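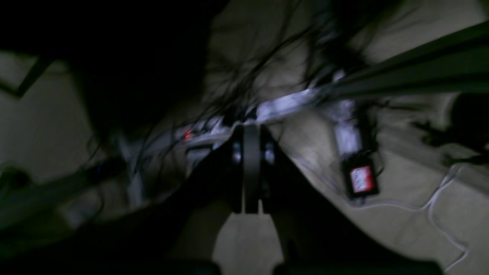
11/09/2019

Long day at Sterska and my shoulders are killing me! We spent most of it moving the arm through the same motion by hand, over and over, so it can learn from us (Lâm calls it puppet school). Chaimae wants 100 good runs before May and we're at 91, which sounds great until you remember she throws out the sloppy ones.

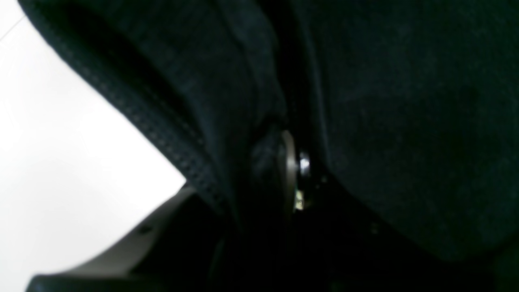 So is guiding it by hand better than the remote? For me, by hand – I can feel when a joint starts to fight me, and with the remote I always overshoot.

Xuân disagrees, of course, and did her whole batch from the controller with a cup of tea next to her. Her runs look smoother than mine, too. I'm a little jealous. I tend to rush the last bit and then the arm learns to rush it as well, so tomorrow I'm going slow, slow, slow.
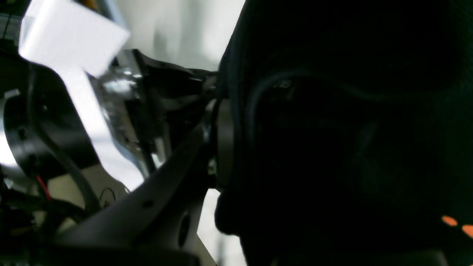 Up close with the arm at Sterska

Ngọc says we can try the new grip settings next. Fine by me, as long as I get a proper lunch first.

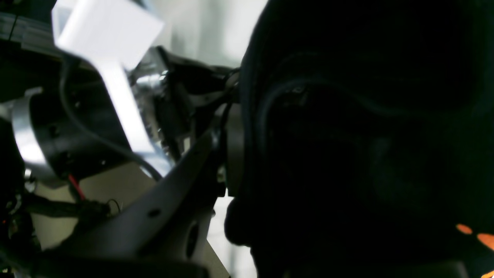

Things for tomorrow

Wrist brace, snacks, and call Lụa back about the Pritero demo!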